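Laundry & Linens > Stains, Dyes and Regrets
Thread: Dark red napkins, now pink everything

shosh_k
Hello all. Longtime reader, first-time ruiner of a load.

I bought a set of dark red cloth napkins from Zaltano for a family dinner. The label says "wash with like colors," so I washed them with what I considered like colors, meaning other things I like. My husband's undershirts are now the shade of a nice ham. The tablecloth was in there too, and the tablecloth cost $166, and it was my mother-in-law's, and she is coming back in September.

Questions:
1. Can I get the pink out of white cotton?
2. Can I make the napkins stop doing this?
3. Does vinegar set dye? My neighbor swears by it. My neighbor also swears by a copper bracelet.

Nothing has been through the dryer yet. Everything is sitting in the tub looking at me.

pietrzak_c
Good that you kept it out of the dryer. Keep it out. Keep it wet if you can.

For the whites: fill the tub with warm water, add oxygen bleach (the powder kind, follow the amount on the package), get it fully dissolved before the fabric goes in, and leave it overnight. Look at it in the morning. If it's paler but still pink, drain, make a fresh batch, do it again. People quit after one soak and come here to tell us it doesn't work.

Check the tablecloth first. Is it cotton? If there's any silk or wool in it, stop.

shosh_k
Tablecloth is linen, I think. The tag was cut off by someone who wanted it to look like an heirloom.

mangle_and_sons
Vinegar sets dye. My grandmother did it, I do it, my red flannel sheets have never bled on anything. One cup of white vinegar in the rinse, first wash, done.

pietrzak_c
Vinegar does not set the dye in cotton. It has a job in dyeing wool and silk with acid dyes, and that happens at the dyeing end with heat, long before you meet the sweater. Your sheets don't bleed because somebody washed them properly at the mill.

mangle_and_sons
They were from a discount bin. Nobody washed anything properly at that mill.

pietrzak_c
Then you got lucky with the bin.

mangle_and_sons
Every time, for thirty years. Remarkable luck.

Thaddeus R-O
We have a vinegar thread. We have several vinegar threads. One of them was locked. Could we please help the woman with the ham shirts.

shosh_k, on question 2: what you've probably got is loose dye, color that never bonded to the fiber and is just along for the ride. You wash it out. Hot water, plenty of it, a little detergent, napkins by themselves. Then again. Then again. The water gets less awful each time. When you can press a wet napkin against a white paper towel and the towel stays white, you're finished. I run a small inn and I've done this with every dark set I ever bought, including a batch of burgundy from Bianchini that took a full weekend and aged me visibly.

shosh_k
How hot is hot? The label says cold.

Thaddeus R-O
The label says cold so that you don't find out about the loose dye until it's too late to return them. I go hot. You may lose some size, so if they were cut to match something, consider that before you start.

jarlath_o_r
I'd push back on the hot wash. I had a dark red set (Drenow, discontinued, you're not missing anything) and I went hot on advice from a thread exactly like this one. They bled, fine, as promised. They also shrank along one direction only, so I now own napkins shaped like bookmarks. The hems pulled in and rippled. You iron them and they lie down for as long as the iron is on them.

If I had it to do over I'd soak them in a bucket of cool water, change the water, soak again, and take a week about it.

Thaddeus R-O
Cool water will barely move it. You'll be changing that bucket until you retire.

jarlath_o_r
I'd be retired with square napkins.

pietrzak_c
You can split the difference. Warm, then hotter on the second go, and pull them into shape while they're damp. Corners first, then the sides. Most of what people call shrinkage in a napkin is a hem that was left to dry in a heap.

jarlath_o_r
These were measured. They shrank. I stand by the bookmarks.

lintworthy
Just buy color catcher sheets?? You throw one in, it grabs the dye, life goes on. Never had a problem.

mangle_and_sons
Those are a napkin you throw away.

lintworthy
they come out pink so they're clearly doing something

Thaddeus R-O
They catch what they catch. With one slightly leaky shirt, great. With a new set of dark red napkins it's a sponge in a flood. I still use one in the load after I think I'm finished, as a witness.

shosh_k
Update. Overnight soak done. The undershirts have gone from ham to a sort of rosy beige. The tablecloth is better than the shirts, with one patch by the hem that's still pink. I dumped it all and started a second soak. The bathroom smells like a public pool's nicer cousin. My son asked if he could still shower and I said he could shower at school.

pietrzak_c
Better already. Was the patch folded under? Dye settles in folds. Open the cloth up as flat as the tub lets you, and swish it around whenever you walk by.

shosh_k
It was folded under, yes. I had it in there like a sleeping bag.

oldspin2000
What washer is this? A lot of the new ones use so little water the dye has nowhere to go except your other laundry. I have a Stivberg top loader I bought in 2000, it fills to the brim and sounds like a helicopter, and nothing has ever come out pink. If yours has a deep fill or extra rinse button, use it for the napkins.

lintworthy
every thread, the helicopter washer

oldspin2000
Every thread, somebody needs to hear about it.

shosh_k
Mine has a button with a picture of a faucet and a plus sign. Is that it?

oldspin2000
That's probably it. Check the manual. Press it and enjoy some water.

mangle_and_sons
I'd like it noted that nobody has tried the vinegar.

Thaddeus R-O
Noted. Please don't put vinegar in the bleach tub, shosh_k, whatever else you do. Never mix cleaning products in the tub.

shosh_k
I wasn't going to. I've given the vinegar to my neighbor.

Second update, Thursday. Whites are white! The undershirts are whiter than before the accident, which raises questions about how I was washing them. The patch on the tablecloth is gone unless you know where it was, and the only people who know are me and this forum. Please don't invite my mother-in-law to this forum.

Now the napkins. They've had four washes on their own, warm first and then hot, with the faucet button. First load looked like a crime. By the fourth the water was the color of weak tea. Paper towel test gives me a faint pink smudge. Do I keep going?

pietrzak_c
One or two more. Faint smudge on paper means faint smudge on somebody's lap.

jarlath_o_r
Are they still square?

shosh_k
They're squarish. One has an opinion.

jarlath_o_r
It begins.

Thaddeus R-O
Keep going until the towel is clean, then iron them damp, from the back. Dark red goes shiny if you iron the front hot and dry, and the shine doesn't come out. I lost most of a set that way before a wedding with 50 guests and told everyone they were satin.

lintworthy
did they believe it

Thaddeus R-O
The bride's aunt rubbed one between her fingers and looked at me for quite a while.

juraj_b
Jumping in on storage, as I learned this one the dull way. When they're done, don't stack them with your white linens right away, even when you think they're clean and dry. One humid closet and you can get a pink line along whatever they were touching. I keep the reds in their own drawer, folded in thirds and then in half, and I refold along different lines when I remember. A cloth left on the same crease for seven years will wear along that crease. My good runner has a pale stripe down the middle now.

mangle_and_sons
Agree on the refolding. See, I can agree.

shosh_k
Thank you, all of you, even the vinegar wing. Six washes in total and the paper towel is clean. I ironed them damp from the back. Jarlath, I pulled the corners like Cyprian said and they're square enough for anyone who's already had a drink.

juraj_b
Good result. One last thing on the folding and then I'll leave it alone. Get the top edge straight before anything else, with the cloth flat on a hard table, and smooth down from there. If you start from a corner you chase that corner all the way across.

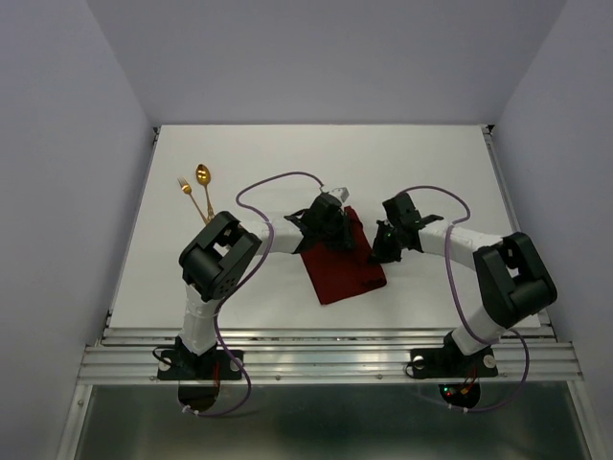

And do it while there's still a bit of damp left in the cloth. Bone dry, it springs open again and you end up putting a dictionary on it. I use the second volume, the first one is holding up the printer.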